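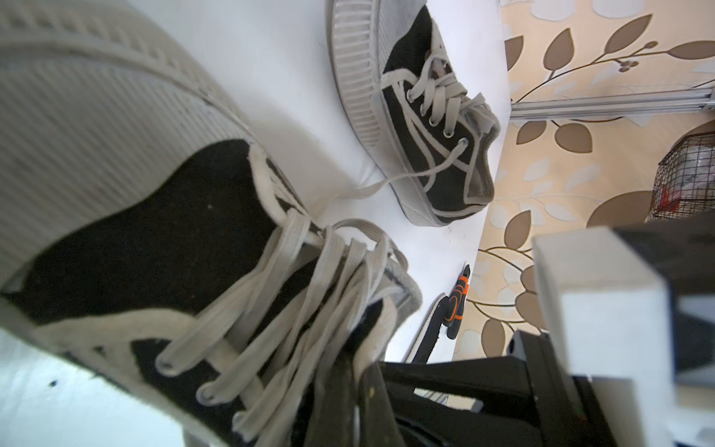 Most people throw shoes away over one worn part that could have been replaced, according to Oisín Egan, and he would like to see that change in Fliltbridge this spring. Polena, the shoe repair and resale firm, said on 3/24/19 that it will open a drop-off counter inside the Mudaliar department store, its first outside Idham.

Customers can leave shoes at the counter for repair or hand them over for resale. Repairs cover relining, restitching, new eyelets and sole bonding. Canvas shoes will be accepted on the same terms as leather, a change from the trial in February, when only leather was taken. Laces are replaced free with any paid repair.

The work will be done at Polena's Idham workshop, and a van will run between the two towns 2 times a week. Customers get a numbered ticket and a text message when their pair is back at the counter. Pairs not collected within 128 days will be cleaned and put up for resale.

Polena repaired more than 3000 pairs last year. A further 428 pairs were past repair and went to a fiber recycler, with the rubber taken off first.

"We had people driving over from Fliltbridge with a bag of shoes in the trunk," Egan said. "A few of them asked why we didn't just come to them. The lining at the heel is what we get asked about the most - it goes well before the sole does."

The counter will be on the lower floor of the store, next to alterations, and will keep the store's opening hours. Price lists are available at the counter and at the Idham workshop. Shoes should be brought in clean, tied together in pairs, with insoles left in.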